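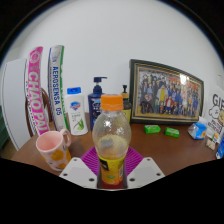

Figure 6.1 A bottle with an orange cap between the two fingers of a hand-held gripper, seen through the tool's own wide-angle camera.

Chapter 6
Learning from a Tool in the Hand

Pick up a bottle. It took you less than a second, and you probably did it without looking at your fingers at all. Now try to write down the instructions so that somebody who has never held a bottle could follow them. How far apart do the fingers start? When do they close? What if the bottle is nearly empty, and tips at the first touch? By the third line most students want to throw the pencil across the room, and that is a fine place to begin this chapter!

In Chapter 5 we did write the instructions down. We planned a path for the arm, computed the joint angles, and closed the gripper at a point we had measured with a ruler. It worked well as long as the object stayed on its mark. Slide the object a thumb's width to the left and the whole beautiful plan grabbed air. In this chapter we let the robot learn from people instead, and we do it with a method that needs no robot arm while the examples are being gathered.

The idea is wonderfully simple. Take the gripper off the robot (or build a second one just like it), put a handle on it, and mount a camera so that it always looks out over the fingers. A person then uses this tool to do ordinary jobs at ordinary tables. The camera records what the fingers see, and software works out how the tool moved from one video image to the next. Later, an arm carrying the same fingers and the same camera gets a very similar view, and a trained network can tell it how to move.

Look again at Figure 6.1 and notice how much of the table fits into a single view. The lens bends the wall and the edge of the table, and the corners go dark, but in return we get the mug on the left, the small carton on the right, and the framed picture at the back, all together with the fingertips. Beginners often want to straighten the picture out first. Try it both ways in Exercise 6.4 and see what happens to the part of the view near the fingers!

The clutter matters too. A network that has only met bottles on a bare bench has no reason to care about the bottle itself; it may just as happily learn "the tall thing in the middle." In the figure there are several other bottles close to the clear one, some of them partly hidden behind it. Sorting out which edge belongs to which bottle is exactly the kind of work we want the network to practice.

How many examples does it take? Our running case in this chapter is the Kairys study, carried out by Lenuța Stoica and Inese Butkienė, who wanted to know whether more examples or more places would help a robot most. They gathered 600 short demonstrations of a single job, picking up a bottle and setting it down on a mat. One network, which they called Prumik, was trained on demonstrations from 3 rooms. The other, Skusar, got the same number of demonstrations spread over 20 rooms. Both were then tested in rooms neither had seen.

Before you read on, make a guess and write it in the margin. Most of my students bet on Prumik, reasoning that it had far more practice per room. In the tests Skusar came out well ahead, and the gap was widest on tables with the most stuff on them. I still remember how much fun it was to go through those results the first time, one attempt after another, and watch the steadier network find its way to bottles it had no business knowing. Section 6.5 goes through the numbers, including the cases where both networks failed in the same way (clear plastic is hard for everybody).

You will need three things from earlier chapters: the camera model from Section 2.3, coordinate frames from Section 3.1, and the short introduction to neural networks at the end of Chapter 4. If your memory of coordinate frames is shaky, go back now. Nearly every bug in this chapter's programming project comes down to a movement written in the wrong frame, and I say that as someone who once spent a whole September chasing one.

Key terms
demonstration, hand-held gripper, wide-angle lens, relative motion, policy, generalization

6.1 What the Camera Sees and What It Misses

We start with the camera, since everything the network will ever know about the table has to pass through it.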